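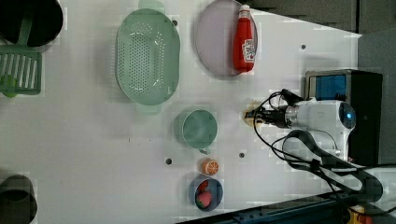
*Kitchen set on the white table: mint-green colander, lavender-gray plate with the ketchup bottle, teal-green cup, dark blue bowl with toy strawberries.*

# Usorden kitchen set

Item list, naming rules and layout notes for the tabletop kitchen set. Maintained by Noemi Gallagher. Last revised 2/22/18.

## Scope

Usorden covers small kitchenware and toy food placed on a single table. It is meant for work on item naming, grouping and put-away order. It does not cover cutlery, glassware, or anything that plugs in.

The release holds 196 layouts. Each layout has one record in `layouts.csv` and one overhead picture. Item names are shared across all layouts and must not be changed locally.

## Items

| id | name | class | notes |
|---|---|---|---|
| `col_01` | colander, mint green | drainer | oval, perforated base, two flat handle tabs |
| `plt_01` | plate, lavender-gray | dish | round |
| `cup_01` | cup, teal-green | dish | one short handle |
| `bwl_01` | bowl, dark blue | dish | small; usual holder for fruit |
| `pot_01` | pot, dark gray | cookware | edge item |
| `rnd_01` | round vessel, black | cookware | see Naming |
| `rck_01` | dish rack, green | rack | white-and-green slats |
| `ktc_01` | ketchup bottle, red | condiment | squeeze bottle, white cap |
| `org_01` | orange slice | toy food | one cut face |
| `str_01` | strawberry, large | toy food | |
| `str_02` | strawberry, small | toy food | |

Items with no id are recorded as `other` with a color and nothing else. Do not guess a name from a partial view.

## Naming

- Color goes after the noun in the `name` column and before it in free text.
- `rnd_01` was entered as "pot" by one annotator and "bowl" by another. The class is `cookware` in both cases and the name stays "round vessel".
- The cup is teal-green and the colander is mint green. Earlier sheets used "green" for both, and for the rack. Those sheets have been converted.
- "Plate" is used for flat dishes only. The ketchup bottle is often laid on the plate; this does not change the class of either item.
- Toy food keeps the plain food name. The `toy` flag is set in `items.csv`.

## Layout records

Fields in `layouts.csv`:

- `layout_id`: integer, no padding
- `item_id`: from the table above
- `zone`: `upper`, `middle`, `lower`, `left`, `right`
- `on`: id of the supporting item, or `table`
- `pose`: `upright`, `side`, `inverted`, `unknown`
- `partial`: 1 if the item runs past the picture border

Sample rows for the layout at the top of this file:

```
item_id,zone,on,pose,partial
col_01,upper,table,unknown,0
plt_01,upper,table,unknown,1
ktc_01,upper,plt_01,side,0
cup_01,middle,table,unknown,0
str_01,lower,bwl_01,unknown,0
str_02,lower,bwl_01,unknown,0
```

Zones are relative to the picture. An item on a zone border takes the zone holding the larger part of it. The small dark holes in the tabletop are part of the table and get no record.

## Put-away order

The put-away list has 4 groups. Order inside a group is free.

1. Toy food, into `bwl_01`
2. Condiments, to the shelf
3. Dishes, to `rck_01`
4. Drainers and cookware, stacked at the left

Group 1 comes first so that the bowl moves once, with its contents. If the bowl is already holding fruit, add to it and leave it in place until group 3. On reaching group 3, tip the fruit into the storage tub and rack the bowl with the other dishes.

`col_01` goes on top of the stack. The handle tabs stick out past the pots and will catch on the rack if it is stacked too close.

## Splits

| split | source table | use |
|---|---|---|
| `alcantara` | shared room | naming |
| `brurkell` | shared room | put-away order |

A layout belongs to one split only. Item ids are the same in both.

## Known issues

- 12 layouts have no `pose` value for the cup. They are marked `unknown` and will be reviewed in June.
- The rack is a poor target for size estimates when `partial` is 1.
- The strawberries are told apart by size alone. If only one is present, use `str_01` and add `size?` in the comment field.
- Lavender-gray reads as plain gray on some monitors. Check the id before editing the color.
- `shelf` is a valid destination in the put-away list but is not a valid value for `on`.

## Changes

- Merged the Wenis item sheet. Duplicate cup entry dropped.
- Added `partial`.
- Renamed `bowl_blue` to `bwl_01`. Scripts that use the old id will fail on load.

Corrections go to Noemi Gallagher with the `layout_id` and the `item_id`.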